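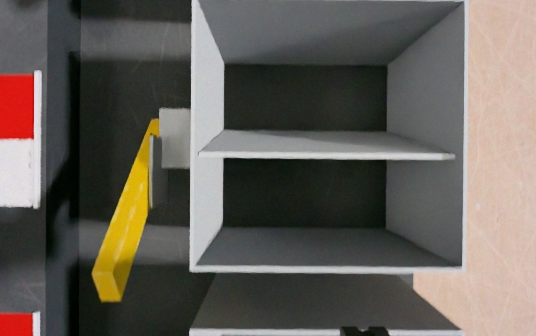
On Keeping a Household Inventory

August 2021

The purpose of this entry is to set out the method by which our household records its belongings, and to note the changes made to that method since it was last described on this blog in December. Several readers have written to request the earlier version. It has been withdrawn, as parts of it no longer reflect our practice.

The inventory was begun after a burst pipe in the apartment above ours. Our insurer asked for a list of damaged items, with the year of purchase and the price paid for each. We were able to supply receipts for very few of them. The claim was settled, but it took 90 days, and much of that time was spent searching old email accounts for proof that a particular rug or lamp had once been bought. My cousin, Atieno Ondieki, had kept a register of her own belongings for years, and she was kind enough to send me a blank copy. What we use today is descended from hers.

Scope

The inventory covers furniture, appliances, electronics, musical instruments, tools, and bedding. Clothing is recorded as a single line per person, with the exception of winter coats. Books are not listed one by one. Kitchenware was listed in full at first, down to the measuring spoons, and this proved to be a mistake. The kitchen is now recorded by drawer and cupboard, with a general statement of contents and a combined value.

Food, cleaning supplies, and anything expected to be used up within a year are excluded.

Entries

Each entry has 6 fields: the item, the room, the year acquired, the price, the serial number where one exists, and a remark. The remark is optional and should be short. Ours range from "left hinge repaired" to "on loan from Pietrzak," that being the music shop from which my daughter rents her cello. Rented and borrowed items are entered at no value, but they are entered all the same. The rental agreement makes us responsible for the instrument, and I would prefer not to discover that I had forgotten about it.

Where the price is not known, the field is left blank. In the December version I recommended entering an estimate. I no longer do so. Estimates entered in a hurry had a way of being copied forward until they looked like facts, and in the case of the dining table the estimate was later found to be more than twice the true figure.

Software

We began with a spreadsheet and moved to Kutine last winter at the suggestion of a colleague. It is a capable program and I have no serious complaint about it. It did, however, require an account for each member of the household, and two of those members declined to make one. I then tried Nutska, which allows a shared login but sorts rooms alphabetically and cannot be persuaded to do otherwise. We have since returned to the spreadsheet. A copy is printed twice a year and placed in the folder with the lease and the birth certificates. A second copy is held by my cousin, and we hold hers.

Review

The full inventory is reviewed 2 times a year. The review is conducted room by room with one person reading and the other looking. It takes an afternoon if the hall closet is in good order and considerably longer if it is not. Items that have been sold, given away, or thrown out are moved to a separate sheet and are not deleted. This has settled a number of disagreements, among them the matter of the blue suitcase, which was given to my brother in Clurkasach before his wedding and has been looked for on several occasions since.

Matters still open

I have not found a satisfactory way to record items that are stored in one room and used in another. The sewing machine is the usual difficulty. At present it is listed under the bedroom, where it is kept, although it has never been used there.

The contents of the basement storage unit have not yet been entered. I had intended to complete this before the summer. The key has been recovered, and the work will begin once the bicycles have been moved.

Corrections and questions may be left in the comments. Readers who would like a blank copy of the spreadsheet are asked to say whether they want the version with formulas.

Atieno Lukumay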